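Review: Tichý benchtop bending kit for first-year materials labs

Posted Mar 24, 2019 by Kirsty Cartwright

I teach the introductory materials lab in a mid-sized engineering department. We had 103 students enrolled last fall, in sections of up to 16, and one proper testing machine that belongs to the graduate labs. The first-years got to watch a technician use it. This year we bought Tichý bending kits so that they could break things themselves.

The kit is a three-point bending frame with a hand crank, a load cell, a dial gauge for deflection and a small readout box. It comes in a padded case with a set of steel and aluminum practice bars. We paid $780 per kit through Clolidow, before shipping, and bought four.

Setup

The frame arrives in two halves that bolt together. The instructions are a single folded sheet and the drawing for the crosshead is printed backward, so the first one took me most of an hour. The other three went together in ten minutes each. Use your own hex keys. The ones in the case are soft and rounded off on the second frame.

Calibration is done with a hanging weight and one button on the readout. Cristian Restrepo, our lab technician, checked all four against the machine upstairs. Three of them agreed with it to within 2 percent over most of the range. The fourth read high at low loads and Clolidow replaced the load cell in nine days. They asked for a photo of the serial plate and nothing else.

In class

Students work in groups of four. One cranks, one reads the load, one reads the gauge and one writes. After two bars they switch. The crank is smooth enough that you can stop at a given deflection without overshooting, and the change in feel when an aluminum bar starts to yield is obvious to whoever has the handle. I have been drawing that curve on the board for eleven years and it has never gone over as well as it does with a crank.

We also ran wood strips and some acrylic. Wood is worth the trouble – the scatter between strips cut from the same plank gives you a good half hour on grain direction and sample size. The supports are narrow, though, and they dent softwood before it bends much. Nyokabi Okoth, my teaching assistant for the Thursday section, put thin brass shims under the strips and that fixed it. Acrylic breaks suddenly and throws pieces. The kit includes a clear guard for this, but it has to be lifted off to change the sample and students stop putting it back. A hinge would help. Safety glasses stay on regardless.

The highest load we recorded was 747 newtons, on one of the steel bars. The rated limit is well above that, and the frame did not flex enough to matter.

The software

There is a USB port on the readout and a program to go with it. It records load only, so you still have to read deflection off the dial and type it in. It lost the connection in two of our sections. We gave up on it and went back to paper and a spreadsheet, and the lab reports were no worse.

Compared with the Sarurer

Jucélia Medeiros, who runs the parallel course in civil, uses the Sarurer frame and lent me one for a week. It has digital deflection and a hinged guard, and its software works. It is also heavier, takes up about twice the bench and costs a good deal more. For a department that can buy only one or two units and run them as a demonstration, I would get the Sarurer. For groups of students working at the same time, four of the cheaper kits did more for us.

I have not tried the Hastska kit. It is advertised for high schools and the load range looked too low for metal bars.

What I would change

Better hex keys, a hinged guard, wider supports as an option, and a corrected instruction sheet. I would also like spare practice bars sold by the dozen. At the moment they come in packs of 3, and we go through that in one afternoon.

We are ordering two more kits in June.

Rating: 4 out of 5 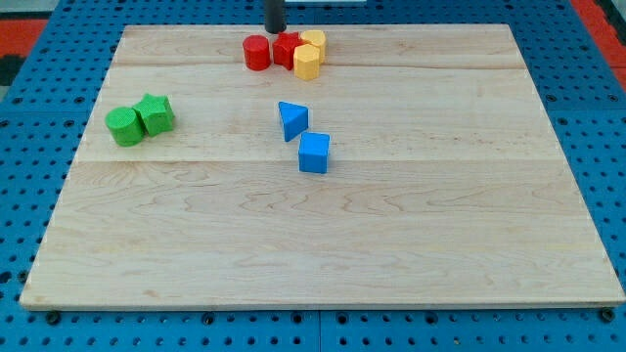

Maple board on a blue pegboard table, with red and yellow blocks toward the far edge.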